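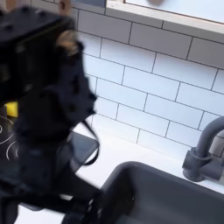
A Morning in the Kitchen at Undville

I had been meaning to make the trip out to Undville ever since Laskowska announced they were opening their test kitchen to visitors, and on 14th September I finally got in the car and went. It's a longer drive than the map makes it look, with a lot of farm stands along the way (I stopped at two of them, and I regret nothing, the peaches were wonderful), so I walked in with my coffee still in my hand just as the first group was being given its name tags.

Laskowska sells a kitchen arm called the Adavov. You can buy it outright or take it on a service plan, where they come out and fit it, teach it your kitchen, and visit again every 200 hours of use to check the joints and the gripper. I've read plenty about arms that work behind glass in a factory, but I had never stood in an ordinary sort of kitchen with one, and that was really what I came for.

And it is an ordinary sort of kitchen! White counter, white subway tile, a black induction cooktop with the thin white rings on it, and a dark gray sink with a gooseneck faucet to match. There's a window with a pale wood sill that lets in a great deal of light. I'd have happily moved in. A flat dark tray sits on the counter between the cooktop and the sink, and our guide called this stretch "the landing," meaning the place where things get put down between one job and the next. My grandmother had a spot like that by her stove, though hers was mostly covered in mail.

The arm is bigger than I expected. It's black and rather boxy toward the top, and when it comes down over the counter you do notice how much of the room it takes up. People in a small apartment should measure carefully before they fall in love with it. I asked about the cable, too, as there's a thin black one that hangs in a loop at the side, and I have a cat. The guide said a sleeve for it is on the list for April, along with a quieter fan. I hope that's a firm date, because a tidy cable would matter more to me than most of the other things on that list.

We were shown the routine for clearing a counter, which is the one the company seems proudest of. The sheet they handed out says it was tried 1,000 times before the kit went on sale and that 98 percent of the runs finished without anyone stepping in. I'd have liked to know what was on the counter for those runs. Picking up a plastic bowl is one thing and picking up a wine glass is another, and when a lady in our group asked about glassware the reply was that it's "supported with supervision." Make of that what you will. I took it to mean keep your good glasses in the cupboard.

After that we went next door for the talk on the service plan. It was a bit dry, I'm afraid, but the cookies were good. The setup visit takes most of a day. You walk the technician through your drawers and shelves, and you choose from 11 starter routines, mostly wiping, clearing and putting away. Cooking is sold separately by a partner firm, Skernelley, who had a table in the hallway with some very handsome brochures and no prices in them. I asked twice. I was told a quote would depend on the kitchen, and I now have a brochure in my bag and an email on its way.

Parking is free but the lot is small, so come early if you can. The tour itself is on one level with a couple of wide doorways, and there are stools in the kitchen for anyone who doesn't care to stand through the demonstration. Bring a sweater, as they keep the air conditioning turned up high. I'm going to wait for the new cable sleeve before I decide anything, and I've put my name down for the spring visit so I can see it fitted.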